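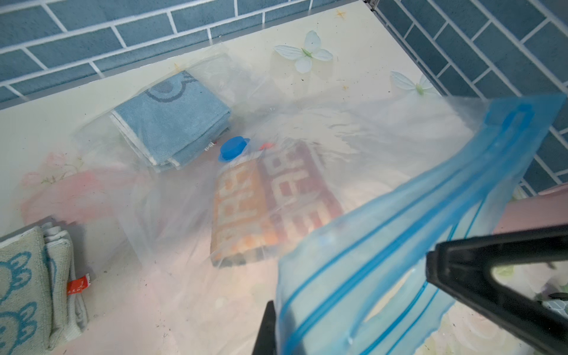 Clear zipper storage bag with a folded light-blue towel inside.

Legislative Policy Analyst, School Athletics
Covham Center for State Law
Full time, fixed term of two years

Posted May 26, 2023

The Covham Center tracks bills, rules and court decisions that affect school and college athletics, and publishes plain-language summaries for legislative staff, school districts and athletic associations. We are hiring one analyst to work on eligibility and transfer rules for high school athletes, with a secondary assignment on name, image and likeness bills as they apply to students under 18.

The position is funded through the Anton program, our research line on state regulation of interscholastic sport. It is nonpartisan. The Center does not endorse bills, does not lobby and does not submit testimony except when a legislature asks for technical information.

Background

Most states leave high school eligibility to a private association whose members are the schools themselves. In recent sessions, legislators in a number of states have moved parts of that authority into statute: when a student may transfer without sitting out, whether homeschooled students may join a public school team, who hears an appeal and how fast. The resulting law is scattered across education codes, association bylaws and agency rules, and the three often use the same word for different things. "Residence" is the usual offender.

The Center maintains a database, Skorex, that holds the text and history of these measures. It currently contains 2000 coded provisions, of which almost 800 concern transfers. The analyst will be responsible for the transfer and appeals sections of Skorex and for the reports built from them.

Duties

Read introduced, amended and enrolled bills within the assigned topics and code them under the Skorex manual. During the main part of session this is the largest share of the job.

Compare statutory text with association bylaws and record conflicts, gaps and effective dates. Where a bill delegates rulemaking, follow the rule through publication and comment.

Write bill summaries of one to two pages. Summaries state what the measure changes, whom it covers, when it takes effect and what enforcement it provides. They do not predict votes.

Prepare one longer comparative report a year. The first is on appeal deadlines and the composition of hearing panels.

Answer technical questions from legislative staff. Requests come by phone and e-mail, and many need a reply the same day.

Double-code a sample of provisions assigned to other analysts and take part in the meeting where disagreements are settled.

Required

A bachelor's degree in political science, public policy, law, sports administration or a related field, and at least two years of work in which reading statutes or regulations was a regular task. A law degree counts as two years of such work.

Ability to read an amended bill against current law and say in writing what has changed. This is tested; see Selection.

Clear, unadorned writing in English.

Working knowledge of spreadsheets. Coding is done in a web form, but most checking is done on exported tables.

Willingness to work on measures that are politically contested and to describe them in terms that sponsors and opponents would both accept as accurate.

Helpful, not required

Experience with a state legislature, a school district office or an athletic association. Familiarity with administrative procedure law. Basic SQL or R. Reading knowledge of Spanish, for a planned set of translated summaries.

Former athletes, coaches and officials are welcome to apply. Playing or coaching experience is not scored. Applicants who now hold a paid post with an athletic association would need to give it up before starting.

Conditions

The office is in Covham, in room 205 of the Zulu Building. Analysts work on site three days a week while legislatures are in session and may work remotely the rest of the year, within the United States. Travel is light: two or three trips a year, usually to committee hearings or association meetings, with costs paid in advance.

Hours are regular from summer through the end of the year. From January into spring they are not. Filing deadlines and floor calendars set the pace, and some evening work should be expected. Extra hours are recorded and returned as leave.

Pay follows the Center's published scale for Analyst I or Analyst II, depending on experience; the scale is sent to every applicant on receipt of an application. Benefits include health and dental coverage, a retirement contribution after six months, and paid leave. Renewal beyond two years depends on funding for the Anton program.

Analysts may not run for partisan office, manage a campaign or do paid work for a registered lobbyist during the appointment. Voting, donations and party membership are private matters and will not be asked about at any stage.

Selection

Applications are read by two staff members working separately, against the requirements listed above. Those who meet them are sent a written exercise — a short amended bill and the section of law it would change — to be completed at home in a single sitting. The exercise is scored out of 100. Names and schools are removed before scoring.

Candidates with the highest scores are invited to an interview by video. The interview lasts one hour and deals mainly with the exercise: why a provision was read one way, what was left out of the summary, what further source would have been checked. A second conversation covers schedule, pay and start date. We ask for two references only after that point.

The start date is in July. A later start can be discussed with a candidate who is finishing a session elsewhere.

How to apply

Send the following through the form on our jobs page:

A resume of no more than two pages.

A letter of no more than one page. Please say which of the duties you have already done, and where.

One writing sample of up to five pages on a legal or policy subject. Bill analyses and memos are preferred. Remove confidential material before sending. Co-written work is accepted if your part is marked.

PDF files only. Applications are read in the order received, and the posting stays up until the position is filled. Each applicant receives a reply, including those who are not moved forward.

Applicants who need a different format for the exercise or interview may say so on the form or by phone. The request goes to the office manager and is kept apart from the application.

The Covham Center for State Law is an equal opportunity employer.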